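Search this site Search Go

Manipulation group, Tirthorpe lab – notes of the November meeting

Present: Iveta Kadlec (chair), Dušan Vrabec, Zdislava Hudec, Paraskevi Tsolakis (notes). Apologies: Zoriana Romaniuk, who sent a long message instead and got most of what she wanted.

1. Last meeting's notes. Approved after Dušan had the word "stubborn" removed.

2. Bowl task, state of the data. Zdislava reported 749 usable demonstrations. The policy trained on all of them does worse than the one trained on the first half, a result she has now reproduced twice and would like to stop reproducing. Iveta suspects the later operators pause before closing the gripper, and the policy has learned to pause too – at length.

3. Trimming. Dušan proposed cutting idle steps from every demonstration before training. Zoriana's message objects that some pauses are real aiming. Agreed: trim only pauses over 9 seconds, retrain, and compare against the untrimmed set with the same seeds. The same seeds this time.

4. Views. Paraskevi asked that the paper show the kitchen setup from more than one side. Zdislava put these up:

Toy fruit, cutting board and bowl, in two of the three.
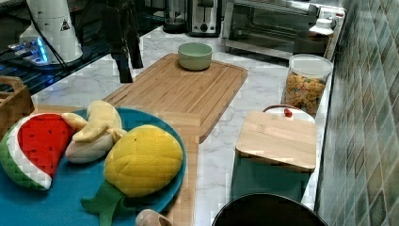
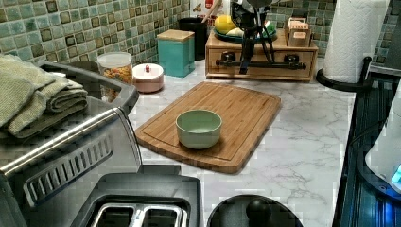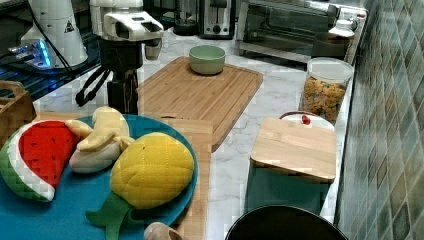 Dušan would still like to drop one view from training and see who notices. Iveta allowed him one run, after the trimming comparison.

5. Storage. Stultivero is full again. Dušan to delete his old checkpoints, as minuted in the last two meetings.

Next meeting: 2 p.m., usual room. Zoriana to chair.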